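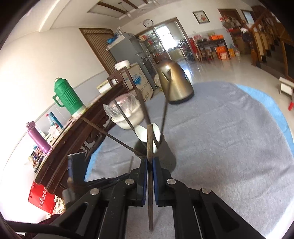 Chopsticks and white spoons at the utensil holder, with the kettle beyond.

The Table at Agbayani House

Agbayani House is a shared residence operated by the Brinley Housing Trust for visiting staff and their families. The dining room on the ground floor is used by all residents and contains furniture and tableware collected over a long period. Earlier galleries covered the entrance hall and the reading room, and both remain available through the Houses section of this site.

The present selection was prepared by Clotilde Fleury and Hongmei Peng of the Collections Office. It is concerned with everyday objects in ordinary use.

Utensils

Chopsticks are kept upright in a dark gray cylindrical holder, together with two white ceramic spoons. The holder stands on the table between meals and is carried to the kitchen for washing each evening. Chopsticks in the house are dark in color and are stored without regard to pairs, a practice that residents settled among themselves in April. Replacement sets are held in the pantry, and requests should be made to Rowena Dela Peña at the front office.

The dark brown table with the scalloped trim along its edge is among the older pieces in the house. A green ribbed vacuum flask stands on it, with a purple water bottle close by. The record for this piece is entry 1302 in the furniture register. Residents are reminded that hot vessels should not be placed directly on carved or polished surfaces.

Kettle, flask and sideboard

The electric kettle has a bronze-gold metal body and a dark base. It serves the whole room and is filled in the morning by the first resident to come down. Water that is not used at once is poured into a flask, which keeps it warm for the rest of the day and spares the kettle from being boiled again for a single cup. 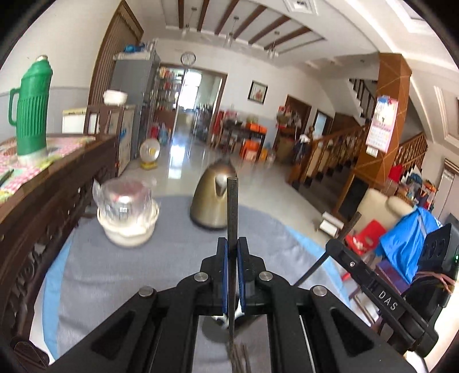
Table linen is managed in the same way as the utensils. The round table is laid with a gray cloth edged in light blue, and the sideboard has a pink-and-white checkered cloth of its own. Cloths are changed every second week – more often when the room has been used for a gathering – and are returned to the linen cupboard folded in four. The carved openwork panels of the sideboard are to be dusted with a soft brush only. Spray polish is not permitted, as it collects in the corners of the carving and is difficult to remove.

Food left on the table between meals should be covered. Clear plastic wrap is kept in the pantry drawer, and labels are available for residents who wish to mark their own dishes.

About this gallery

Captions and notes were reviewed by Jonalyn Bautista. Corrections to the furniture register may be sent to Mark Anthony Padilla at the Collections Office, quoting the entry number where it is known. The dining room may be visited by arrangement with the front office.

Page last revised Jun 12, 2023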